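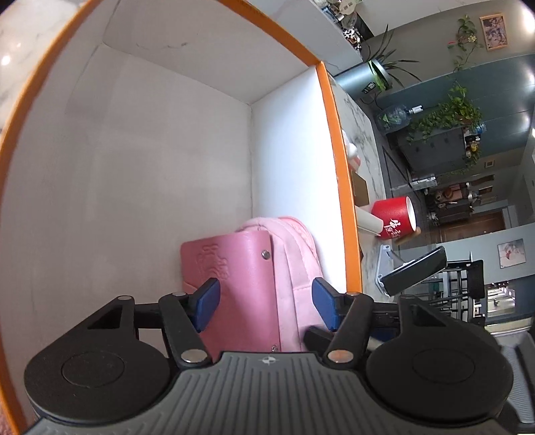
Rocío Barrientos wrote in the comments last time that her fake celebrity memoir got laughs for two paragraphs and then just sat there, and could I please do a post on how to keep one going. Yes! Gladly. I've been writing these for our humor page for years and I still have a folder full of ones that just sat there.

So this is how I write a spoof memoir excerpt, start to finish. I'm going to use my current one as we go, the tell-all by a pop star named Wollora (one name, obviously) who has a fragrance line and feelings about it.

Make up your star first

I like an invented celebrity much better than a real one. You can give her any career you want, and you don't have to keep checking what she said in some interview. Write down what she's famous for, what she thinks she's famous for, and what she's selling. Wollora is famous for one song and a dramatic exit from a game show. She thinks she's famous for her courage. She's selling a perfume called Skorken.

The gap between the first two is where most of your jokes will come from, so don't rush it. If both answers are the same, make up somebody else.

Pick one small event

My big mistake early on was covering the whole life. Childhood, first audition, the breakup, the comeback, all of it, and every bit got one joke. Now I take one tiny thing and let her treat it like a war. In this one, Wollora has to wait for a table at a restaurant. That's the entire plot. She waits, she gets the table, it's near the kitchen.

Write it straight and write it long

For the first draft I don't try to be funny at all, I just let her talk. She's completely sincere. She'd be hurt to learn it was a comedy piece! Anything she says with a wink, I cross out later, so I may as well not write it.

My first pass on the restaurant chapter came out at 1381 words. Then I thought of a bit about the bread basket and it was 1542, and I was very pleased with myself, and it was much too long.

Cut the jokes that explain other jokes

This is probably what went wrong for Rocío (send me the draft if you like). You write a good line, you get nervous that people missed it, and you write a second line that says the same thing louder. I had this:

"I have never asked for special treatment. I have people who ask."

And right after it I had a whole sentence about how many people, and what they get paid, and how they all wear headsets. Gone. It hurt a little, I liked the headsets.

Fatima Adebisi edits our page and her rule is that a spoof excerpt gets 4 running gags at the most. I used to argue with her about it. The restaurant chapter now has the perfume, the game show, the sister she refuses to name, and the soup. The bread basket is in the folder.

Make each gag change when it comes back

If the perfume shows up three times and it's the same joke three times, readers start skimming. First time, she mentions she's wearing Skorken. Next time, the couple beside her asks to move. By the end she's decided they were overcome. Same perfume, new information each time.

Add the book stuff last

The blurb, the subtitle, the page number. I love doing these and they're quick. Mine is "from Chapter 9: The Host Stand, page 166," and there's a blurb from Higinio Mendoza, her driver in the book, that says only "I read the parts with me in them." Put one of these at the top and one at the bottom and stop there, or it starts to look like you had more fun with the trimmings than the chapter.

Read it out loud in her voice

Do the voice. Close the door if you have to. Any sentence where you slip back into your own voice is usually one where you're commenting on her, and it needs to go or be handed to another character. I found five in the soup section alone.

Then leave it overnight and check the ending. Mine usually has an extra paragraph where she learns something. Wollora doesn't learn anything, so I cut back to the line where she tips the waiter with a perfume sample.

Next time I'll do fake acknowledgments pages, which a couple of you have asked for. If you've got a spoof on the go, paste your opening in the comments and I'll have a look.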